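Plilluno progress report: the tidy-up tasks, and why we're behind on one of them

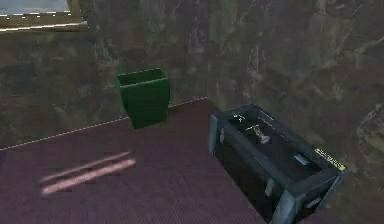

Filed under: Project Updates / Simulation

Tue 21 April

Hi all, and thanks for giving us an extra week on this one. It's been a busy stretch and I wanted to have real news before I wrote. I do, mostly good, with one thing that's going slower than I told you it would.

Quick refresher for anyone at Valtby who's new to the thread. Plilluno is our effort to collect examples of a robot putting things away, all done in simulation by people driving the arm by hand, so that a learning system can pick up the habit from them. Your grant pays for the operators' hours and the machine we render on. The plan we agreed on in December was 100 finished examples for each of the 4 tasks.

So, where are we? Two of the tasks are done, all 100 each, checked and handed over. Those were the drawer one and the shelf one, and I won't go on about them because you've had them already. (Tell me if the folder gives you trouble again! I moved it to the other drive.)

The third is the case-and-wastebasket task, and it's sitting at 50. The room for it is the one at the top of this page, with the green wastebasket by the stone wall, the big dark case open on the purple floor and the two pink rods lying out in front. The operator gets a short written instruction, such as "put both rods in the wastebasket" or "put one rod in the case," and drives the arm until it's done or until they give up. We keep the ones they give up on too, in their own folder, after your reviewer asked for them last time. Good call, by the way. The person training the model has already used a bunch.

The rods are what's slowing us down. They're long and thin and they lie nearly parallel, with only a narrow strip of floor between them, and they get very close together at the left ends. Go in there and you tend to grab both or knock one into the other. Operators learned fast to come in from the right, and then every example started looking the same, which is no use to a learner that's supposed to cope with a messy floor. I ended up throwing out a whole afternoon's work over that. I'm still a little sore about it, but I'd do it again.

What we do now is shuffle the rods before each run, and the operator doesn't get to pick a favorite side. The runs take longer and more of them fail. The ones that work are so much better, though! You see people pause, back off, try a different angle. That's the stuff we wanted in the first place.

The case has had its own little saga. It already has a few small metal things lying inside, and at first we had them fixed in place so they couldn't move. A rod would land on one and just sort of hang there at a silly angle. They're loose now and they behave. The yellow label on the side of the case is still a blur at the size we render, so I've dropped the idea of instructions that ask the robot to read it. If you'd like that back we'd need to render bigger, and that eats into machine time. Happy to talk it over, but I wouldn't spend the money there.

One more bug, a small one. The wastebasket looks as if it's hovering a hair off the floor from certain angles. Steltex, who built the room for us, are looking at whether it's only the shading or whether the base really is set too high. It matters a bit, seeing as a basket that's floating won't tip the way it should when it gets bumped. I've asked the operators to flag any run where it gets knocked, and we'll redo those if the answer comes back wrong.

The fourth task hasn't started. It uses the Tan room, which is built and loads fine, and I'd rather finish the rods before I split the team. I'm asking for two more weeks on the schedule. No extra money, the hours are covered by what we saved on the drawer task.

What I need from you is a yes or no on the two weeks, and someone to look over the new instruction list before we record the second half. I've put it in the usual folder. The wording is plain on purpose, but we do say "case" in some places and "box" in others, and I'd like your view on whether to keep that mix or pick one.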